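Forum technique Semano – Exploitation et maintenance des cellules
Rubrique : Cellules bras double – Mise en service et réglages
Sujet : Cellule Pimetham, rappel des zéros articulaires et affaissement du poignet droit
Statut du sujet : ouvert

Maintenance_Zellari
Mesdames, Messieurs,
Notre établissement exploite depuis le mois de novembre une cellule Pimetham à deux bras, commandée par une armoire Bandara. La cellule est doublée d'un modèle simulé sur lequel toute modification de paramètres est validée avant transfert.
Lors du dernier contrôle périodique, nous avons relevé un écart de 4 mm en hauteur entre les deux poignets en position de repos, les consignes étant pourtant symétriques. L'écart apparaît sur la machine et se retrouve dans le modèle. Les freins ont été vérifiés à l'arrêt, sans anomalie. Le jeu à l'axe 5 est dans la tolérance.
Nous souhaiterions savoir si d'autres exploitants ont procédé à une reprise complète des zéros, et dans quel ordre.

p.atelier.nord
Bonjour,
Le cas a été traité chez nous l'hiver dernier. La reprise s'effectue bras par bras, épaule d'abord, poignet en dernier, variateurs sous tension et cellule en mode réglage. Il convient de laisser la machine tourner environ 70 minutes à vitesse réduite avant toute mesure. Un relevé à froid n'a pas de valeur.
Pourriez-vous préciser la version du fichier de charge utile ?

Maintenance_Zellari
Je vous remercie de cette réponse. Le fichier de charge est celui livré à la mise en service. Les pinces ont été remplacées par la suite, des deux côtés, par un modèle à doigts courts. La masse déclarée n'a pas été modifiée.

p.atelier.nord
L'origine de l'écart est vraisemblablement là. Une masse déclarée supérieure à la masse réelle fausse la compensation de gravité. Je recommande de corriger ce paramètre avant d'intervenir sur les zéros, faute de quoi la reprise sera à refaire.

Iker Cabello
Je me permets d'exprimer une réserve. Une erreur de masse identique des deux côtés devrait produire un décalage comparable sur les deux bras. Or l'écart signalé est dissymétrique. Par ailleurs, si le modèle présente le même défaut que la machine, il faut en déduire que la table des zéros a été recopiée de l'une vers l'autre. Je commencerais par comparer les deux tables, ligne à ligne, avant de modifier quoi que ce soit.

p.atelier.nord
L'objection est recevable pour un montage strictement symétrique. Les faisceaux ne le sont pas : sur cette série, le câble du bras droit passe à l'extérieur du coude et exerce un effort de rappel. Je maintiens que la charge utile doit être traitée en premier.

Iker Cabello
Le modèle simulé ne comporte pas de faisceau. L'effort du câble ne peut donc expliquer l'écart que l'on y constate.

Maintenance_Zellari
Les deux tables ont été comparées ce matin à 10 heures. Elles sont identiques, y compris pour l'axe 4 du bras droit, dont la valeur diffère de celle portée au procès-verbal de réception. La masse des pinces a également été corrigée, dans le modèle uniquement. Je joins une vue du modèle, bras relevés et pinces vers le haut ; la pince droite y figure légèrement plus bas que la gauche.
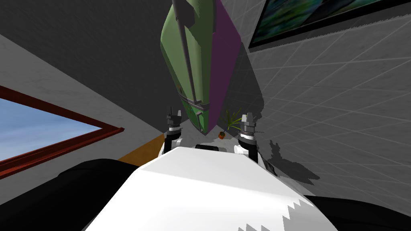
Iker Cabello
La valeur de l'axe 4 me paraît désormais le point à traiter. Je vous invite à rétablir celle du procès-verbal dans le modèle, à rejouer la trajectoire de repos, puis à ne transférer vers l'armoire qu'après accord du responsable de la cellule. La sauvegarde de la table actuelle doit être conservée sous un nom distinct.

p.atelier.nord
Je me range à cet avis pour l'axe 4. Je persiste à demander que la masse corrigée soit transférée dans la même opération. Deux transferts successifs imposent 2 redémarrages de l'armoire et autant de contrôles des arrêts d'urgence.

Maintenance_Zellari
Nous procéderons en un seul transfert, après essai sur le modèle. Le contrôle périodique suivant étant fixé à 1 000 heures de fonctionnement, nous l'avancerons afin de relever à nouveau la hauteur des poignets, machine en température. Les valeurs obtenues seront publiées dans ce sujet.

Modération_Semano
Le sujet demeure ouvert dans l'attente des relevés. Il est rappelé aux participants que les tables de zéros complètes ne doivent pas être publiées en pièce jointe sur la partie publique du forum.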